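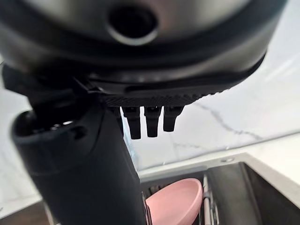 The wall, gray vein running off to the right

Forum > Walls and Tile > Marble wall care

hyokoyama
Posted August 2025
We moved into a unit with a white marble wall and I have never owned marble before. Photo is at the top. Pale white, soft gray shading, one thin gray vein that wanders diagonally and a few fainter branches coming off it. The building manager left no paperwork. Two questions. Is the vein a crack, and do I need to seal it? There is a can of Gekard stone sealer under the sink from whoever was there before.
Hiyori

slabfan50
Can't tell you for sure from a photo. Run a fingernail across the line. If the nail catches, you may have a crack or an open fissure. If it slides over, it's the stone. The fainter branches make me lean toward plain veining.

tgondal
Agree on the fingernail. On sealing, I would do it. I put two coats of Gekard on mine in December and wiped off the extra after ten minutes. Check the date on the can first though, old sealer goes gummy.
Tariq

pettigrew_road
Disagree with sealing. It's a wall. Unless it's behind a stove or a sink nothing gets on it. I've had marble in my hallway for years, never sealed, and I dust it with a dry cloth. Sealer put on badly leaves a haze and then you are paying someone to strip it. I got quoted 300 for that.

tgondal
The haze comes from leaving it on too long. And hallways get hands on them, especially by the light switch. Mine had a gray patch there before I cleaned and sealed it.

pettigrew_road
So clean the patch.

slabfan50
Do the water test before either of you talks her into anything. Put a few drops on the stone low down, hold a damp cotton pad there if they run, and wait 15 minutes. If the spot goes dark the stone is taking in water. If not, leave the can closed.

hyokoyama
Thanks. Fingernail slides right over the vein, whole length that I can reach. Water test left a slightly darker spot that was gone in an hour. There is a sink right below it.
What do people wash it with? I have the Skika spray from the kitchen.

mkl_100
Read the label on the spray. Anything with vinegar, lemon or other acid will etch marble and you'll get dull marks that don't wipe off. Warm water with a drop of dish soap, then plain water, then dry it with a towel.

hyokoyama
Label says citric acid. Back under the sink it goes.

tgondal
I'd still seal it - one thin coat, test behind a door first.

pettigrew_road
I'd still leave it alone.

hyokoyama
Going to wash it with dish soap and hold off on the sealer for now. Will post again if the hand marks show up.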